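4.2 Floor sweeping with a long-handled broom and dustpan

The second group of tasks in the Parnemum set deals with loose litter on hard floors. Sweeping was chosen because it is done in nearly every home, needs two tools held at once, and has an end state that people tend to disagree about. In the first round of coding, two readers given the same recordings often marked the end of a sweep at quite different points. One took it to be the last stroke of the broom, the other the moment the dustpan left the floor. We settled on the second reading and recoded the earlier material to match.

A full sweep is divided into four stages. In gathering, the litter is brought together from where it lies into one heap or line. In placing, the dustpan is set down with its front edge flat against the floor. In loading, the broom moves the litter over that edge. In emptying, the pan is lifted, carried to a bin or bucket and tipped. The stages do not always follow in that order. Some sweeps have no gathering stage, in particular where there are only one or two pieces and the pan can be taken to each. Others go back from loading to gathering when a piece has slipped past the side of the pan. We code every return as a new stage and do not merge it with the earlier one.

The tools differ from home to home and were not made uniform. Both long and short pans were accepted. What matters for the coding is the length of the handle and whether the pan will stay put when let go. A pan on a long handle can be held at a slant while its front edge lies on the floor, and the holder can stay upright. A short pan must be held close to the ground, and in our material this changed the whole posture of the task. We therefore note handle type for both tools in the record for each sweep, along with the kind of bristle where it can be made out.

Litter was sorted by how it behaves under the broom. Paper scraps are light and catch the air, so that a quick stroke will often send them over the pan or to one side. Small hard pieces roll or skid and come to rest against the first thing they meet. Crumbs and dust stay roughly where they are pushed but leave a thin line along the front edge of the pan, which calls for the pan to be drawn back and the stroke repeated. Mixed litter is the usual case. A sweep is coded as complete when all pieces larger than a grain of rice within the agreed area are in the pan or bin. The dust line is scored apart from this, as a yes or no.

The agreed area needs some care. Living rooms are full of things that stand on the floor or close to it, and a reader has to know whether a small object by the skirting is litter or belongs there. We asked for the area to be named before the start, usually by the furniture that bounds it, such as "between the sofa and the cabinet". Objects outside it are left out of the score. Stains on the floor are also left out, as is the natural pattern of stone or tile, which in early rounds was twice coded as dirt. Figure 4 shows an example. In the upper view the pan is on the floor with a scrap of white paper and a small orange piece in it, and a black bucket stands on the tiles. 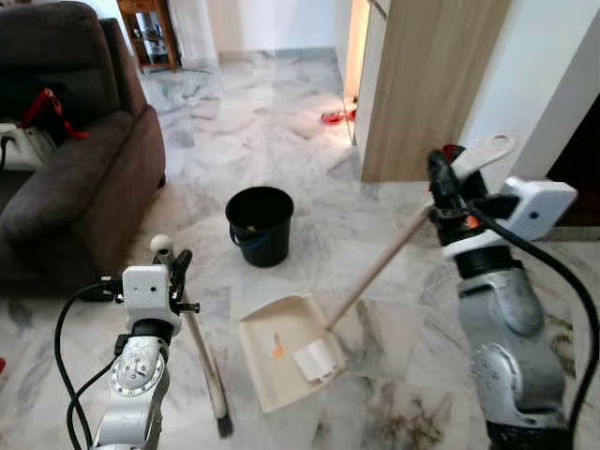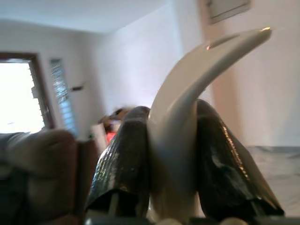
Figure 4. Two views from the same home. Upper: broom and long-handled dustpan on a marble tile floor. Lower: a curved white object held upright in front of a plain wall.

L. Phan

The record for each home also takes in tasks with single objects, and these are kept under the same home number as the sweeps. Curved objects such as the one in the lower view of Figure 4 are listed by shape where no common name was supplied. We found this more useful than guessing, as the name has little bearing on where the object can be held. The thick end and the narrow end are entered as separate points, and the record states which of them was held.

The final count after recoding was 2,467 coded stages from 14 homes. Placing was the shortest stage in most of them. Loading varied most, and the longest cases were those with paper in the litter. We had expected floor type to matter more than it did. Smooth tile let paper slide easily, but it also let it slide too far, and the number of returns to gathering came out much the same as on wooden boards. Joints between tiles held back fine dust and had little effect on anything larger.

Emptying is under-represented. In many homes the bin was in another room and the recording had been stopped before the pan was carried there. For the next round, Fekton will supply a bucket to each home, to be kept within the agreed area or at its edge, and the sheet of stage names in Appendix 2 will be given out with it.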